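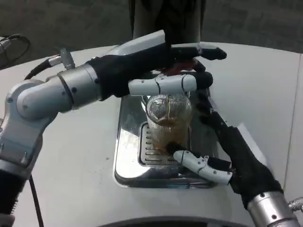
Dranley Community Orchard and Seed Library
Progress report to the Rennie Fund
May 6, 2015

Spring has been wonderful to us, and we're so glad to be able to tell you about it while the trees are still in bloom. When we last wrote, in October, the lower field was mostly mud and string lines. It's an orchard now! A very young one, with trunks you could circle with your finger and thumb, but people have started calling it "the orchard" without being told to.

Planting

All 200 trees paid for by the grant are in the ground. We planted apples along the north side, then pears, then the plums down by the Susik Road gate where the soil drains better. Our order from the nursery was short on quince, so we took extra damsons in their place at the same price. We lost 19 trees over the winter, nearly all of them apples in the two rows nearest the creek. Voles got under the snow and chewed the bark right around. The nursery replaced ten of them for free and we bought the rest out of the contingency line. Every tree now has a wire guard pushed well down into the dirt, and we've seen no new damage.

The old trees by the wall got their second hard pruning in February. They look a bit shocking at the moment, but there is blossom on wood that hadn't flowered in years, and the big russet is covered in it.

Seed library

This is the part that has grown faster than we planned. We opened the drawers in the back room of the Dranley library in March and had given out 2000 packets by the end of April. Beans and tomatoes went first, as expected. The surprise was the leeks, which were gone in a week. We've asked everyone who took seed to bring some back in the fall if they can, and we've written a one-page sheet on how to save it, with the easy crops first (beans, peas, lettuce) and squash saved for people who like a challenge, given how freely it crosses.

One lovely thing: a family brought us a jar of a climbing bean they call Ciltenus, grown in the same yard for three generations. It's a flat, cream-colored bean with a maroon eye. We can't find it in any catalog we own. We're growing out a row at the orchard this summer, well away from the other beans, and hope to have enough to share next spring.

Classes

The grafting class filled up and we ran it a second time. Everyone went home with a tree they had made themselves. Pruning was quieter, mainly on account of the ice. We'd like to move it to early March next year.

Money

Spending is on track. Fencing came in under budget and wire guards went over, and the two nearly cancel out. The water line from the road is the one large item we haven't paid for yet. The contractor is waiting on a permit from the county, so we are hauling water from the tank for now, which is slow but working.

What's next

Mulching through May, then the water line, then the first summer watering rota. We also want to get proper labels on the trees before the paint on the stakes washes off. Please come see it if you can! The plums have finished but the late apples should hold their blossom a while longer, and the gate on Susik Road is open every morning.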